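Moving into a rental with a white table, how do I keep it from getting wrecked?

posted by **lurnu_kate** in Home & Cleaning

Hi all, hoping somebody has dealt with this. We just moved into a furnished place in Lurnuvbridge and the landlord's dining table is white. Smooth top, matte, no idea what it's made of, no sticker underneath. I have two kids who eat like raccoons and a deposit I would like to see again.

First week and there's already a yellow smear from curry that won't come off with dish soap. Also a faint ring where somebody (me) put down a mug. I've tried:

- dish soap and warm water, twice
- a baby wipe, made it look clean and then it came back
- window spray, no difference

Lease says "normal wear" is fine but doesn't say what that means, and the agent at Skundholm takes 5 days to answer an email. I don't want to go at it with something strong and end up with a shiny patch in the middle.

So – what actually takes out curry, what should I keep away from it, and is it worth buying a cover? I'd rather not live with a plastic tablecloth for the whole lease. Budget is small.

Thanks in advance, typing this with a toddler on me.

---

**Ebere Babalola**

Cleaned rentals between tenants for 7 years so I've seen a lot of these. Don't panic about the curry. Turmeric looks like the end of the world and it fades on its own in daylight, more than people expect. If you can drag the table near a window, do that first and leave it a couple of days.

Then, in this order. Stop as soon as it's gone, don't do the whole list for fun.

1. Test spot. Underside if it's the same stuff, otherwise a back corner. Whatever you use goes there first and you wait till it dries before you judge.

2. Baking soda paste. Two spoons soda, one spoon water, should be like toothpaste. Lay it on the stain, leave it, wipe with a soft cloth. No scrubbing in circles, thats how you get the shiny patch.
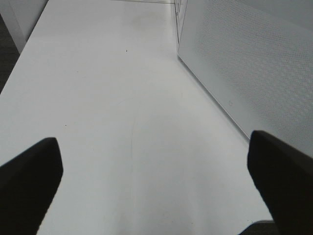
3. Plain white vinegar on a cloth, *after* you've rinsed off the soda. Skip this one completely if there's any chance it's stone.

4. Rubbing alcohol, small amount, cotton pad. Dab. Good on pen and food dye too. Window open, kids elsewhere.

5. Hydrogen peroxide from the drugstore, the weak brown bottle kind. Wet a paper towel, lay it over the stain, cling film on top, check it every so often. Never mix with the vinegar in one go, rinse between.

Stay away from scouring powder, green scrubby pads, oven cleaner, anything with bleach left sitting. Melamine sponges are the ones that catch people out. They're very fine sandpaper basically and on a matte top you will see where you've been.

The ring from the mug, is it white or dark? On a painted or varnished top a cloudy white ring is often moisture in the finish and might go by itself. A dark one is harder. If it's a laminate it's probably just tea and step 2 will get it.

Also take photos NOW. Whole top, then close ups of every mark, email them to the agent even if they don't reply. The date on the email is what helps you later. I've seen people lose 90 dollars over a scratch that was there three tenants back.

---

**grumblemitt**

just get a tablecloth

---

**Afolabi**

Agree with most of what Ebere said, would add a bit on the everyday side because getting stains out is the annoying end of it. Mine get three meals a day at a pale table and it's held up OK.

Things that worked here:

- Wipe right after eating, with a damp cloth, then a dry one. The dry one matters, otherwise you get streaks and think it's still dirty.
- Anything orange or red gets served in a bowl with high sides. Plates are hopeless for little ones, sauce goes straight over the rim.
- Cork mats under hot stuff. Not the thin fabric ones, heat goes through.
- Crumbs off before you wipe. Grit under a cloth scratches, and on a white top every speck shows anyway.
- Markers live on a high shelf. Learned that in February. 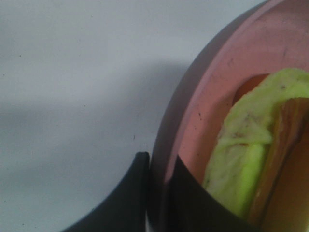 *Pink bowl on a pale top, little dark specks and all*

On covers, I bought a clear one from Sindix and sent it back. Smelled, and water got under it and sat there, which for a rental is worse than no cover. If you want something get 2 big silicone placemats for the kids' end and leave the rest bare. They go in the dishwasher. Grown ups can be trusted, mostly.

For the deposit, ask the agent in writing what the table top is made of. Even if they're slow you've asked. And check the inventory you signed, ours had "some marks to table" on it and I never noticed till we were moving out. Saved us an arguement.

One thing I'd do differently from above – I wouldn't bother with the vinegar at all. Never did much for me on food stains, goes fine on limescale but that's a kettle problem.

---

**lurnu_kate**

Thank you both!! Table is by the window now and the smear is lighter already. Did the paste on the ring this morning and it's nearly gone, will try one more round tonight. Checked the inventory and it just says "table, good" so photos have been sent. Ordering the placemats. Will try the alcohol on the last of the yellow if it's still there by the weekend.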